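Tips > Around the House > Tables & Wood

Kitchen Workshop Laundry Cleaning Small Repairs Ask

Looking after a wood table that gets used for everything
15 December 2022, by Simon

Quick one this time, got a lot on. A few people wrote in November asking about table tops. Rings, sticky patches, wobble, the usual. Most of it is the same handful of jobs so I'm putting them all on one page.

First, find out what the finish is. Drop of water somewhere out of the way, underside of the rim is good. Beads up and sits there, you've got lacquer or varnish or a plastic type surface. Soaks in and goes dark, it's oil or wax or bare. Do this before you buy anything. I didn't, once, and put oil on a sealed top and it stayed tacky for most of a week.

Everyday wipe. Cloth wrung out hard, tiny bit of dish soap, go with the grain. Then a dry cloth straight after. The dry cloth is the bit people skip and then they wonder about the streaks. On pale tops streaks show up worst when the light comes in low so check from the side, crouch down a bit.

No spray polish with silicone in it. Looks great for a day. Then every fingerprint shows and if you ever want to refinish, good luck.
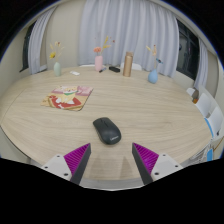 White rings. Heat or damp under the finish, usually still shallow. Try the easy stuff first. Hair dryer on low, keep it moving, few minutes, stop if the surface feels more than warm. Still there? Dab of plain mayonnaise or petroleum jelly, leave overnight, wipe off in the morning. Sounds daft, works on my table more often than not. Plain white toothpaste (not gel) on a damp cloth is next, very light rubbing, it's an abrasive so it will dull a shiny finish if you lean on it.

Black rings are different. Water got into the wood itself. Wiping won't shift it, you're looking at sanding and possibly a wood bleach. Leave for a weekend when you have the time.

Sticky patches where arms rest. Skin oil and old polish mostly. Warm water, dish soap, soft cloth, two passes. If it's still gummy after it's dry then the finish is breaking down and needs redoing, cleaning harder only makes it worse.

Crayon: dry cloth first, get the lumps off with an old bank card. Then a bit of baking soda on a damp cloth. Ballpoint: rubbing alcohol on a cotton bud, but test it underneath, alcohol eats shellac.

Candle wax. Ice in a freezer bag, wait till it goes brittle, lift with the bank card. Don't chase the last bit with a knife.

Round and oval tables get knocked on the rim more than square ones, at least mine have, chairs get shoved in from every side. Felt pads on the chair arms if they have them. For dents in bare or oiled wood: damp cloth over the dent, tip of a warm iron for 2 seconds, lift, look, repeat. The steam swells the fibers. Not on veneer, the glue can let go.

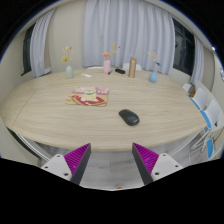 Wobble next. Nine times out of ten it's bolts not the floor. Turn the table over onto a blanket (get help, edges chip easy) and go round every bolt by hand before you get a wrench out. Loose ones usually come in a group. Tighten each a little, go round again, don't crank one all the way or the leg pulls crooked. Then if it still rocks slide folded paper under the short leg untill it stops, and cut a felt pad to that thickness.

Stuff left on the table. Rubber feet are bad news, some kinds of rubber react with lacquer and leave a mark you can't wipe out. Same for vinyl placemats and anything with a foam rubber back. Lift things and move them once in a while. Sunlight changes the color of wood too so if one thing sits in the same spot all summer you get a ghost of it. It does even out mostly, just slow.

Oiling. For oiled tops only, see water test above. I use the Sokwood clear oil, have tried the Jutwood wax as well and it's fine, smells stronger. Thin coat, wait the time on the can, wipe off ALL of it. More than you think. Second thin coat next day if it looks dry in patches. And lay the oily rags out flat outside to dry, never balled up in a bin, they can heat up and catch fire on thier own. That's on the can too, small print.

Scratches in a lacquered top, light ones, wax filler stick a shade lighter than the wood. Darker looks like dirt. Rub in across the scratch, buff along it.

Drawer runners and hinge squeaks I'll do another time.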